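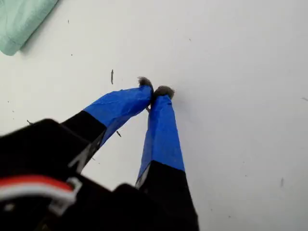 Home Programs Student Work Library Contact

Filed under: Student Reports / Textiles and Consumer Studies

Household Laundry and Garment Life
Report submitted by Faustine Rey, Moulin campus

1. Purpose
This project examined how washing habits affect the useful life of cotton clothing. It was carried out in the Skilten district, where many homes share a laundry room.

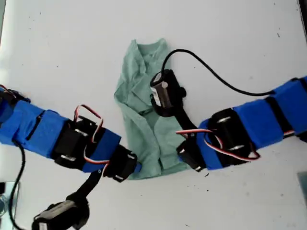
A survey form was sent to 1000 households in March, and 326 were returned complete. Residents were asked about water temperature, drying method and storage. Two buildings in Drondetier were left out – their machines were being replaced at the time.

2. Findings
Most residents washed shirts after a single wearing. Those who dried clothes on a line reported fewer problems with shrinking and faded color.

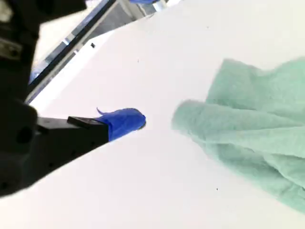

Only seven households followed the care label in full. Several residents stated that the symbols were too small to read.

3. Storage

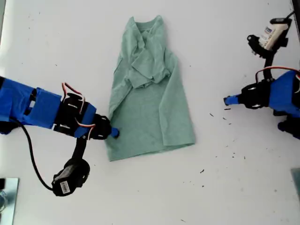
Storage received less attention in the replies than washing did. Many residents fold shirts in a hurry and stack them while the fabric is still uneven. A sage-green T-shirt with its long edges turned in and the cloth bunched below the neckline shows the usual difficulty – the lower part lies flat, but the upper part creases. Hanging is advised where closet space allows.

The survey forms are held at the Rendia library.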